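Maltside Telly Forum > Drama and Soaps

Has anyone worked out where the Skanberg finale leaves the sister?

Posted by Séverine Sabatier, 19 Jan 2024
14 replies | 70 views | Share

I watched the last episode of Skanberg twice and I still can't tell if the sister is meant to know about the letter. In episode five she picks it up off the hall table and puts it in her coat. In the finale she tells her brother she never saw any post from the solicitor. Either she is lying or the writers forgot. My husband says she is lying and it sets up a second series, but I haven't read anything about a second series being ordered.

Also, is the song over the closing credits the same one as in the wedding episode? It sounded slower to me. I would like to get hold of it if it has been released.

Please don't say anything about the book, as I have only just started it.

Nam-gil Cheon
Member, 373 posts

She is lying. Watch the kitchen bit in episode six again, when the brother asks for her coat so he can hang it up and she says she's cold and keeps it on. She keeps that coat on for the rest of the dinner, even sitting down to eat. The letter is still in the pocket. It gets no close-up, so it is easy to miss if you are looking at your phone.

The other thing is how Felleder plays it. The actress who had the part in the first two episodes, when the sister is a teenager, always looks down before she tells a lie. Felleder does the same thing in the finale just before the line about the post. I thought that was very good, and it made me think better of the whole series. I had nearly given up on it by episode three, which was nearly all people driving to and from the lake. 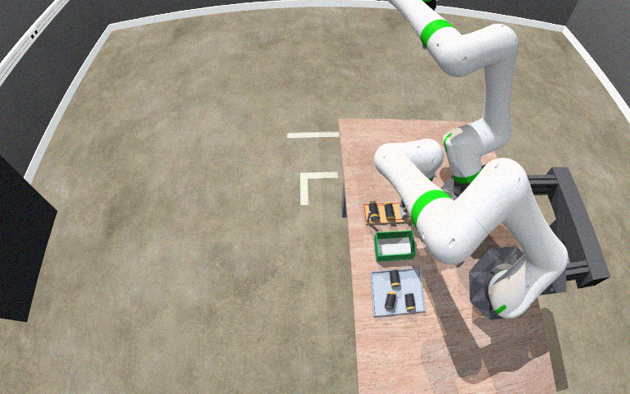
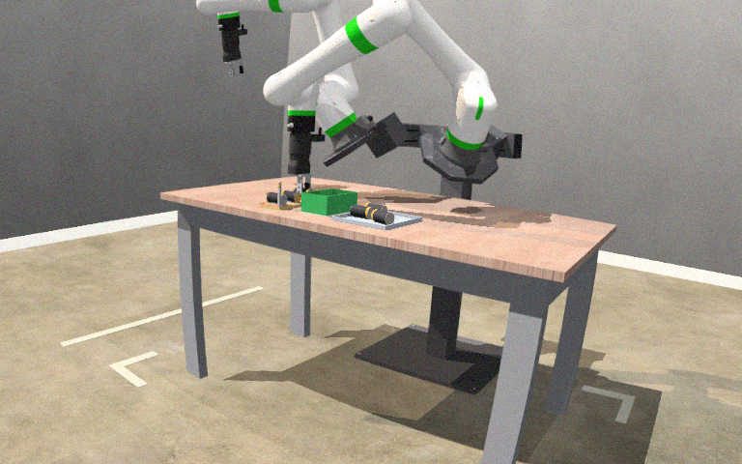
I would put the dinner above the finale as a piece of acting. There is hardly any music under it and the father gets about six words. My wife cried and she never cries at the television. The finale has too many people shouting on a jetty for my taste.

On a second series, I haven't seen anything official either. The last page of the credits says "Chauvin will return", but Chauvin is the detective and he could return in something else. The last one they made with him took from July to the following spring to get a date.

(No book spoilers from me. I gave up at page 50.)

marsh_lane

It's the same song. The wedding one has the drums and the credits one is just piano and her voice. I don't think the piano one is out. The wedding one is on the soundtrack album, second to last track.

I think the letter is a mistake by the way. They had different writers for five and eight.

Dot P
Member, 300 posts

I don't agree that it's a mistake, the "previously on" at the start of the finale shows her picking the letter up. They wouldn't put that in if they had forgotten about it.

Didn't like the ending much. Too dark to see who was in the boat. I had to close the curtains and turn the brightness up and I still thought it was the uncle.

Related threads
Chauvin: which series should I start with?
Subtitles or dubbed for Skanberg
Songs from the wedding episode
Dramas you gave up on and went back to
Why are night scenes so dark now?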